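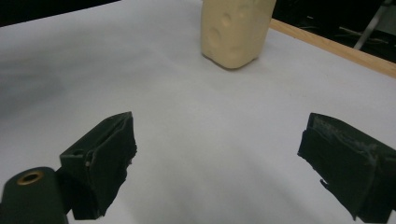

Workance Table 2 - Surface and Block Gallery

Apr 13, 2019

Table 2 is one of the work surfaces at Workance. It has a white covering and a light wood edge strip. The pictures on this page show the table with a single pale block standing near the far side.

The block stays upright between sessions. It is placed by eye, well back from the working side, and the front of the table is left open. Dents in the faces are not smoothed out. Corners may be rounded, but the base has to be flat enough for the block to stand unsupported.

Block, upright. The shallow dents and softened corners are typical of the series. One face is lit more brightly than the other, so depth is easy to judge along the vertical edges.
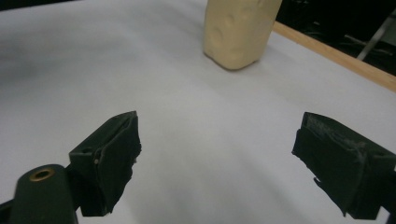

Handle and block

The handle is reddish-brown wood with a glossy finish and a rounded, tapered lower tip. Its color separates well from the block and the white covering - useful when checking position at a distance. The tip is to be kept just clear of the paper.

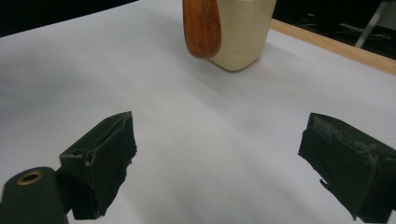

Handles are listed under Roman in the parts index, blocks under Muten. Entries for both run to 56 lines and are sorted by table number. Coverings and edge strips are listed separately under Zekevard.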